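Module notes, part 3
Teaching by demonstration: deformable objects

These notes go with the practical on garment handling. Read them before the session and bring them with you. The task throughout is flattening and folding a dark garment on a white table, taught by remote control. 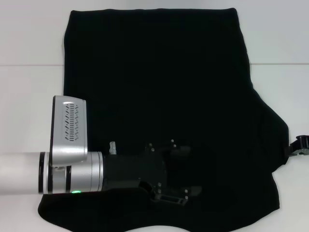
Head view first, wrist view second: a black garment on the white work surface.

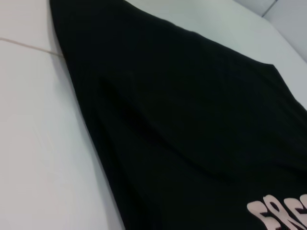
Photos: Jalten teaching lab

3.1 Two ways of showing the task

In hand guiding (kinesthetic teaching) the demonstrator holds the arm and moves it through the task while the joints are back-driven. The recorded joint positions are ones the arm can reach, and no mapping from human to robot is needed. The drawbacks are that the demonstrator's own hands and body get into the camera views, and that two arms are hard to guide at once.

In remote control the demonstrator works from a separate input device and the arm follows. The camera views stay clear of the demonstrator. Contact is harder to judge, as the operator feels little or nothing of the cloth. We use remote control for all garment work in this module. Hand guiding returns in part 5 with the peg and connector tasks.

3.2 Why cloth is awkward

A rigid block on a table has a pose that can be written down in six numbers. A garment has no such short description. Every pull changes its shape in several places, and two demonstrations that start from much the same layout will drift apart after the first grasp. It follows that replaying a recorded path is of little use here. The policy has to respond to what the cameras show at each step.

Black fabric adds a difficulty of its own. In the head view a black gripper over black cloth gives very weak edges, and the position of the fingers should be taken from the joint readings. Shallow creases are easier to pick out from the wrist, where the cloth is seen at a slant and the ripples show as lighter and darker bands. The outline against white is strong in both views.

Printed lettering is useful to a human operator for orientation but should not be relied on in training. A policy that has only seen garments with a print may use the print as a landmark and fail on plain ones. The Ivanov set used in the coursework mixes both for this reason.

3.3 What is recorded

Each demonstration (an "episode") holds:
joint positions, measured and commanded
gripper opening, measured and commanded
head and wrist images, time-stamped
a success mark, entered by the operator at the end

Keep commanded and measured values apart. When the fingers press on the table the two differ, and that difference is the only trace of contact force in the log. Joint values are logged at 100 Hz and images at a lower rate, so the Dadadport loader pairs each image with the nearest joint sample. Check the pairing on one episode before training on all of them.

3.4 Operator practice

Make 10 practice runs before recording anything. Early runs contain long pauses and corrections, and a policy trained on them will copy the pauses. Approach the hem low and from outside the garment, close, then lift by a small amount before moving sideways. Use the same order of folds in every episode. If a grasp misses, back off and try again within the same episode – recoveries are worth having, provided the end state is correct.

Vary the starting layout on purpose: rotate the garment, shift it, leave a sleeve doubled under. Do not vary the camera mounts. If a mount is knocked, stop and repeat the calibration in the Javitz rig guide before going on.

3.5 For the practical

Work in groups of 2. One person operates while the other resets the cloth and keeps the log sheet; swap at the halfway point. Hand in the episodes, the log sheet and a one-page note on which failures came from the grasp and which from the fold.

Next: part 4, behaviour cloning and compounding error.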